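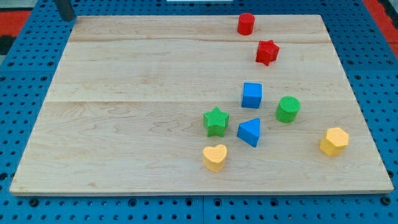
Shape-sorter blocks on a maple board, of the kind used in Sarnside trials.

The Sarnside method is a way of teaching a robot arm to pick up small objects from a scattered layout, using a modest number of demonstrations by a person and a good deal of reshuffling between them. It takes its name from the Sarnside workshop, where it was first tried in January on a set of children's shape-sorter blocks, and it has since been taken up by a handful of small labs that like its plain equipment and its forgiving pace.

Background

Earlier work at the same workshop, under the project name Drendano, had the blocks laid out in a tidy grid. The arm learned the grid very well indeed, and then fumbled as soon as a block was nudged out of place – a familiar disappointment to anyone who has worked with learned grasping. The newer method drops the grid altogether and lets the blocks land where they like, close together or far apart, with stars, cylinders and other shapes mixed in whatever colours come to hand.

Procedure

An operator guides the arm through one pick, the blocks are moved, and the next pick begins from the new layout. A full set is 60 demonstrations. Each is recorded together with an overhead view of the board taken before the arm moves, so that the layout can be matched to the grasp that followed. Shapes with points, such as stars, are usually approached across two opposite inner corners, while cylinders can be taken from any side, and a good operator will vary the approach on purpose.

The software used for training is called Unside. It favours demonstrations that differ from one another and sets aside near copies, which keeps the training time short enough for an ordinary desktop computer.

Results

In the first published trial the arm picked up the requested block on 75 per cent of attempts, counting only layouts it had not met in training. Triangular prisms caused the most trouble, mainly by turning as the fingers closed. A later variant named Estrella added 2 extra camera views and recovered many of these grasps, though it was slower over each attempt and needed recalibrating every 7 days.

Limitations

The method has been tested only with rigid blocks on a flat board, and its behaviour with soft or stacked objects is still an open question. Lighting is another sore point, as yellow blocks on pale wood can be hard for the software to pick out under a warm lamp.

See also: Drendano grid trials; Estrella (grasping variant); Unside

Last revised May 28, 2025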